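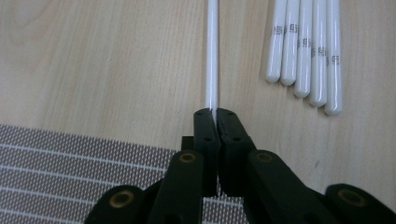
What is meant by the grain of a wooden tabletop?

Grain is the direction in which the fibres of the wood run, and the pattern those fibres make on the surface. It depends on the kind of tree and on the way the log was cut.

Chapter 3
The Wooden Table

By the Rilico Schoolbooks team
15 May 2025

The table is often the largest flat surface in a room and the one that gets the most use. Meals are eaten at it, homework is done on it, parcels are wrapped on it and things are put down on it by people passing through. In Chapter 2 we looked at floors, which take more wear but are seldom touched by hand. A tabletop is touched all day, and its surface has to be pleasant as well as strong.

This chapter deals with tabletops made of wood. It covers how the surface looks, how it is protected and how it should be looked after in a home or a classroom. Table legs, frames and joints are left until Chapter 4. You will need a pencil, a ruler and a sheet of thin paper for the practical work, and a table you have permission to use.

3.1 Reading the surface

A tree grows by adding a layer of new wood under the bark. In places with warm and cold seasons, the wood formed in spring is usually lighter and softer than the wood formed later in the year. The two together make one growth ring. When the log is sawn into boards the rings are cut through, and they show on the face of the board as lines.

The shape of the lines tells you something about the cut. If the saw passed close to the centre of the log, with the rings standing upright in the board, the lines are mostly straight and close together. Boards cut nearer the outside of the log show wider curves, and sometimes a set of pointed arches one inside another. Both kinds of board may be found in one table, laid side by side.

A board may also show wavy lines where the tree leaned or where a branch grew out nearby. Workshops use the word "figure" for any marked pattern of this sort. A strong figure can raise the price of a board, although it can also make the board harder to plane smooth.

Pale woods used for tables include ash, beech, birch and maple. They can be hard to tell apart from a photograph, and a stain or a coloured oil makes it harder still. The end of the board is a better guide than the face, and a joiner who wants to be certain will look there with a magnifying glass.

Some tabletops are solid timber all the way through. Others have a thin sheet of wood, called a veneer, glued over a cheaper board. The easiest check is at the edge. In solid timber, the lines on the top carry on over the edge and down the side. In a veneered top they stop, and there is often a separate strip fixed along the side.

3.2 Finishes

Bare wood takes in water and grease. A finish is a layer put on or into the wood to slow this down. The common finishes for tables are oil, wax and varnish.

Oil soaks into the wood and leaves a soft look. It has to be renewed from time to time. Wax sits close to the surface, feels smooth and is easily marked by hot cups. Varnish forms a skin over the wood. It stands up well to spills, but once the skin is broken water can get under it and the damage spreads.

The amount of shine depends on how smooth the top layer is. A gloss finish sends light back mostly in one direction, so a window or a lamp shows in it as a bright patch. A matt finish scatters the light and the patch is weaker and more spread out. Readers and writers generally prefer a matt or satin table, as glare is tiring to the eyes.
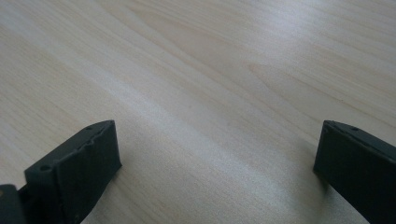 How should a wooden table be wiped down after use?

Use a soft cloth that has been wetted and well wrung out, and wipe along the grain. Dry the surface straight away with a second cloth.

3.3 Everyday care

Crumbs and grit should be brushed off before wiping, or the cloth will drag them over the finish. Spills should be lifted with a dry cloth first. Washing-up liquid is safe on most varnished tables if a few drops are used in a bowl of warm water. Scouring pads and powders should be kept away from all three finishes described above.

Put a mat under anything hot. Small hard objects should be picked up and set down, never pushed across the top. If the table is used for crafts, cover the part you are working on with card or a cutting mat.

Sunlight changes the colour of wood. Some pale woods turn yellow and some dark woods fade. A bowl left in the same spot all summer may leave a ring of a different shade when it is moved, and there is little to be done about it except to leave the spot in the light for a while.

3.4 Practical work

Lay the ruler on the table and choose a square with sides of 192 mm. Mark its corners with small pieces of paper, not with pencil on the wood. Draw a square of the same size on your sheet and copy the main lines of the grain into it. Show with an arrow which way the lines run. Then look across the square with your eye close to the level of the table and note any change in the shine.

Keep the drawing. It is needed again in section 4.2, where the direction of the grain is compared with the position of the legs.

Words used in this chapter
Figure: a marked pattern in the grain
Finish: a protective layer on or in the wood
Growth ring: the wood added by a tree in one growing season
Veneer: a thin sheet of wood glued to a board

Related chapters
Chapter 2: Floors and What They Carry
Chapter 4: Legs, Frames and Joints
Chapter 5: Shelves and Cupboards
Teacher's notes for the Brerov edition, pages 192 to 207

Contact Rilico Schoolbooks | Copyright Rilico | Back to top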